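Brovent to open garment repair and resale depot in Clustport

Wed 28 August

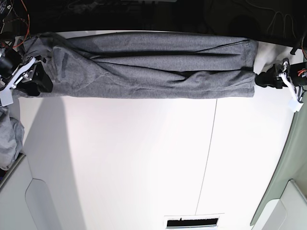
Brovent has signed a lease on a single-storey unit at the Phelan estate, Clustport, for the sorting, repair and resale of used clothing. The unit has a floor area of 2415 square metres and will take its first deliveries once the fire certificate has been issued.

The depot will handle jersey, denim and knitwear returned through shops and council collection points. Items will be weighed on arrival, graded, and sent to one of two lines. The first line covers washing and minor repair: seams, hems, waistbands, drawcords and zips. The second covers garments that cannot be resold, which will be stripped of metal and plastic parts and baled by fibre type.

Stock records will run on Stemex, the tracking software already in use at the company's existing warehouse. Each garment will carry a heat-fixed code on the inside seam. The code holds the fibre content, the grade and the repair history, and stays readable after washing at 60 degrees.

"Mixed fibres are the main cost in this trade," said Bríd Cullinane, operations director at Brovent. "A cotton jersey with an elastane waistband has to be treated as two materials. Grading at the door saves handling later on."

The depot will employ 18 full-time staff, with recruitment led by Senan Scanlon. Sewing machine operators will be paid by the hour and not by the piece. Training lasts two weeks and is paid at the full rate.

Washing water will be filtered and reused for first rinses. The filter plant was specified by Renji Kawaguchi and includes a fine mesh stage for loose fibres. Dried fibre waste will be weighed monthly and the figures sent to the site landlord.

Deliveries will use the north gate only. The yard has space for 264 roll cages under cover.

Trade enquiries: Gearóid Hayes, Brovent, Phelan estate, Clustport.
Press enquiries: Hajnalka Kerekes, same address.

ENDS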